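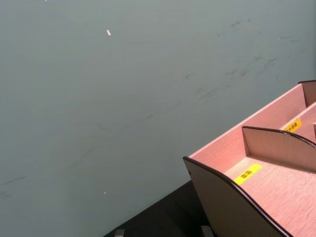
Page 2 of 4

plinddenpaws wrote:
Okay so following on from page 1, I did set the organizer up on the dark table and I'm keeping it there. My question is still the labels. I put yellow ones on mine (in Chinese, that's what we read at home) and my sister says labeling your own makeup box is what people do in offices. Is she right? I like them!

briem_attic wrote:
She's wrong. I label everything. If there's no label, a compartment turns into the place where hair ties and receipts go, and by March you can't find the bottom of it.

oldharklow wrote:
Going to disagree. You own the box, you know where the lipstick is. Labels are for when other people have to put things away. My Sternov box has none and I've never lost a thing in it. Plus the glue leaves a mark on that wood-grain finish when you peel them, ask me how I know.

plinddenpaws wrote:
Well, other people DO put things away here, that's half the problem. Two of us share one table and one mirror. And I stuck one of the labels down crooked, which bugs me more than I thought it would, so now I want to peel it and you've scared me off.

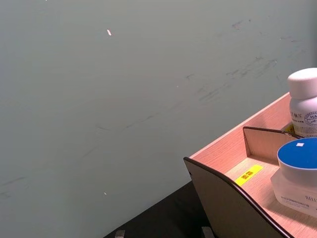
I could just leave it crooked, I guess. The other thing I keep going back and forth on is which way to turn the box. Angled looks nicer from the door but it eats up a lot of the table, and square to the wall I get my elbow room back.

briem_attic wrote:
Square to the wall, always. For the label, warm it with a hair dryer on low and go slow from one corner. I've done it on a Plindden tray and it came up clean — try it on the underside of something first though.

oldharklow wrote:
Hair dryer is fine on solid wood. On thin board with that dark edging I'd be careful, the edging can lift. I'd leave the crooked one alone and put your cotton pads in front of it.

tealwall80 wrote:
Can I ask about the wall instead? Mine is nearly that same gray-green and it scuffs if you look at it. Matte paint was a mistake. I've scrubbed it 100 times and all I get is a shinier patch.

plinddenpaws wrote:
Ha, yes, mine has scuffs all over too. I've stopped fighting it. Anyway I went with square to the wall, you win, and the perfume gets the top right cubby.

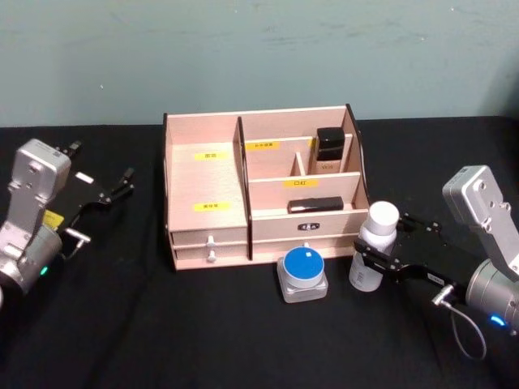 Perfume up top, lipstick under its own label, drawers at the bottom left.

briem_attic wrote:
Much better! I'd still use that big left side for the tall bottles.

oldharklow wrote:
Looks good. Still don't need the labels.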